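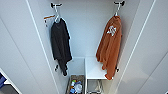 Closet compartments: hanging notes for November

The narrow compartments on the upper floor at Devthorpe are now in use, and Loretta Okafor has asked for one set of instructions to replace the two that were going around. The text below applies to all white-panel units supplied by Fodor.

Each compartment takes 2 hangers, one per hook. Sweatshirts and other bulky items go on the right, shirts and light jackets on the left. Close zippers and fasten the top button before hanging. Set the shoulder seams on the ends of the hanger and pull the hem straight once; a garment put on off-center will twist as it hangs, and the folds set in overnight. Spare hangers should be taken out of the compartment and returned to the rack by the stairs. Two hanger necks on one hook will overlap, and the second one usually ends up at a slant.

Anything damp stays on the drying rail for 72 hours before it goes into a closed unit. Tibor Szabó will move damp items back to the rail if he finds them.
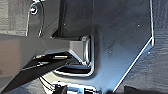
Finish has been the main point of discussion for the replacement hooks. Piroska Halász prefers dark fittings against the pale panels, and the Wurton range comes in both matte and bright. Matte dark gray does not hide wear completely: faint scuffs and tiny pale specks still show on it, and a beveled edge picks up the light as a thin silver line. For hooks this matters little. For the flat backplates, which sit at eye level, she has asked Sasico for samples in both finishes before ordering.

Enikő Pintér is collecting requests for extra hangers — white only, please, to match the current stock. The limit is 4 per person. Leave your name and compartment number at the desk by noon on Tuesday. Loose panels and hooks that turn under load should be reported to Ragnvald Tveit, with the compartment number and the side affected.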